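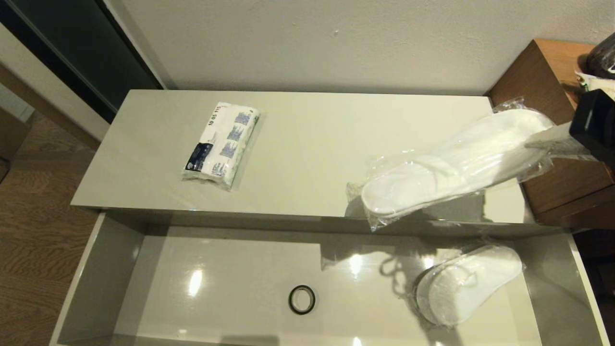 Does a finance minister's resignation change what people pay for a mortgage?
Hardly at all in the short run, judging by the offers I collected, and the lenders who blamed the change had mostly moved their rates before it.

Search this site Enter keywords Go

Home Modules Projects Staff Contact

Student project report: Ministers and mortgage rates
Inmaculada Moya, second year, Public Finance

1. What I set out to test

When a finance minister goes, brokers tend to say that borrowers should fix now before things get worse. I heard this from two of them in August and wanted to see whether it held up. I picked three lenders that publish their full rate sheets, Rimadden, Brastard and Ouazzani, and took my sheets from the Ekon archive in the library.

2. Data

The archive gave me 486 separate offers over the period. I threw out 196 of them, mostly buy-to-let and bridging loans, which left 290 ordinary home loans. My supervisor thought I should have aimed for 300 and she may be right, but the missing ones were from Brastard, whose older sheets are scanned so badly that I did not trust my own reading of them.

3. Findings

Rimadden raised its five-year fix 19 days before the minister left. Its newsletter later put the rise down to "uncertainty at the ministry". I find this hard to accept unless the lender knew something the rest of us didn't. Ouazzani did nothing at all for weeks and then cut its two-year rate slightly. Brastard went up, then came back down to where it had started.

Funding costs explain more of this than politics does. When the lenders' own borrowing got dearer, their rates followed, usually with a short delay. I tried adding the resignation to the model as a yes/no variable and it made almost no difference to the fit.

4. Doubts

Three lenders is a small group and one resignation is only one event. A minister sacked in the middle of a crisis might well be another matter, and I can't say anything about that from these sheets. I also had advertised rates only. What borrowers were offered across the desk could have been better or worse.

I would not repeat the brokers' advice on this evidence. Both of them are paid when a customer switches, and neither could show me a figure. If anyone takes the project on next year, the first job is to get clean copies of the Brastard sheets.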